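Call for Participants: Working Group on Safe Handling Practice for Hand-Held Grippers

Trellico is looking for people to join a working group that will write and test a set of good-practice rules for hand-held gripper work. The group meets for one term, starting in May. Operators, trainers, safety staff and graduate students may apply. Experience writing standards is not required.

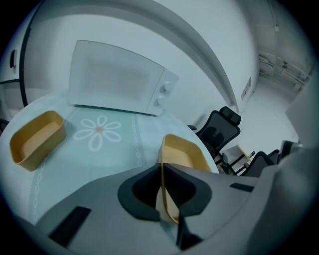
The rules we have now were written for fixed arms behind a fence. They say little about a tool that a person carries to an ordinary table and points at ordinary things. Draft section 2 covers thin-walled objects. A plastic basket held upright on its edge, with the wall between the fingers, needs a different grip limit from a solid block, and the draft does not yet say what that limit should be. It is also silent on how near a carried object may come to an appliance on the same table, or to office chairs left beside it. Participants will help settle these points.

What you will do

Read the draft before the first meeting and send written comments. Attend 2 practical sessions, where you will carry out set tasks under the draft rules and mark every rule that is unclear or gets in the way. Review the log of 253 comments received on the last version -- these will be divided among the group. Vote on the final text.
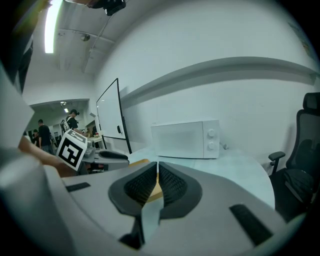 Posted by Fumiko Tanabe, Trellico, Practice and Standards

The section on shared rooms needs the most work. Hands holding marker cubes come close to the gripper, and other people may be standing at tables in the next room. We want a clear rule on who may give the stop call and how it is confirmed.

Who should apply

You should be 18 or over and able to hold a tool at chest height for short periods. We would like to hear from left-handed operators in particular. Employees of Gruder and Drilden may apply but cannot vote on sections that cite their own products.

Terms

Participants receive a single payment of $3000 after the final vote. Travel is arranged by us. Comments are published without names unless you ask otherwise.

To apply, send one page on your background and one rule you would change in your own workplace. Address it to Takumi Kamata, group secretary. Questions about the practical sessions go to Isamu Shimada. Applications are read as they arrive, and places are offered until the group is full.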